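Renting a hand by the month: Stadico on its Grivitz kit

2 comments | Print | E-mail this article
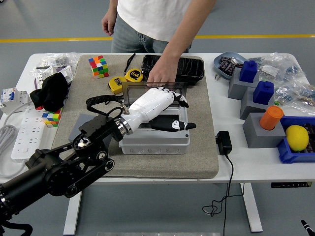
The hand on a junction box, with the lid propped open behind it.

Korkor Amissah does not call the Grivitz a robot. "It's a hand and the software to run it," she says. "You bring your own arm, or we rent you one."

Amissah runs customer setup at Stadico, which began renting the kit to small electrical shops in March. The basic plan is $802 a month. Setup takes most of a day, and Amissah asks customers to clear a table for it and lay down a mat. "Felt is fine. We want parts that stay put when you bump them."

Most customers ask for enclosure work first — opening lids, holding a box still, passing it along. Tape measures and puzzle cubes are used for practice grasps. "A cube is easy to grab and hard to grab well," she says.

Jummai Effiong, whose shop builds control panels, is in her second month with the kit. She likes the thumb and dislikes the calibration, which she repeats every morning. "It takes 10 minutes when it goes right. I had one Sunday when it took until lunch."

She also wants better handling of small parts in plastic bags. Amissah says bags are still a weak spot and that Stadico tells people so before they sign. "If your work is mostly bags, wait."

Effiong has renewed through the summer. She still keeps a person at the table whenever the arm is on.

Share (10) | Print | E-mail this article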